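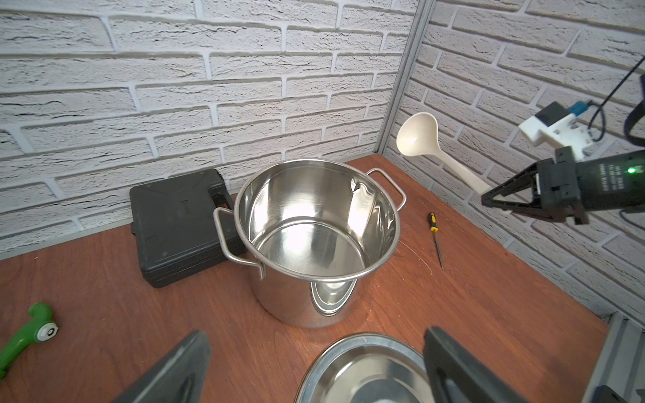
Stockpot notes, September, 4:40 pm

Starting before I forget. Big steel pot is the keeper. The other one that came from Trerndale goes back, I don't like how the handles sit on it. This one has the two looped wire handles and they swing out far enough to get a finger under. Bare hands only so far — try with oven mitts, Floor's question.

Inside is very shiny. Hard to read a fill level in there, light streaks all up the walls. Want a scratch line or a strip of tape at 2 liters and another at 5. Ask Agathe Chevalier if tape is ok with food going in later. Probably not. Scratch then.

Lid: shallow steel, glossy rim, shows every fingerprint. Wipe before and after. Put it down in the same spot each time please, I keep reaching for it in the wrong place.

Ladle, the cream plastic one. Handle is long, good. Have not weighed it. Donow list says 352 g for pot plus lid plus ladle which cannot be right, the pot alone feels like more than that. Reweigh all of it on the Monti scale, write the numbers HERE not on a sticky note.

Table top is the reddish-brown wood. Keep the pot off the near side, the metal rail along there has crumbs or grit or something in the channels.

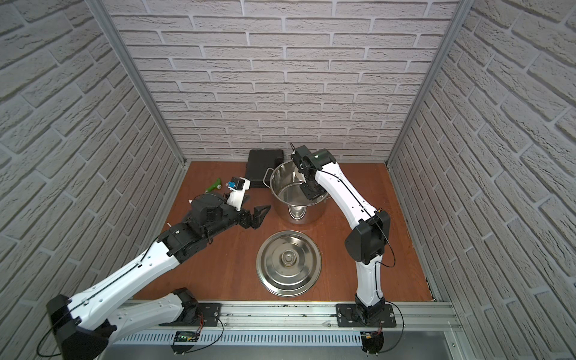

Vacuum that out, brush first, then the narrow nozzle. Floor Bakker had the nozzle last, I think its in the Rarkell drawer.

Tools out with the kitchen stuff again. Small yellow and black screwdriver, the green plastic thing with the white wheel, black carrying case. Case can stay if its shut and pushed back. Screwdriver goes to the bench drawer before anyone does a soup run.

To do: reweigh, scratch lines, mitts, vaccuum. Also a second ladle, shorter handle, to compare.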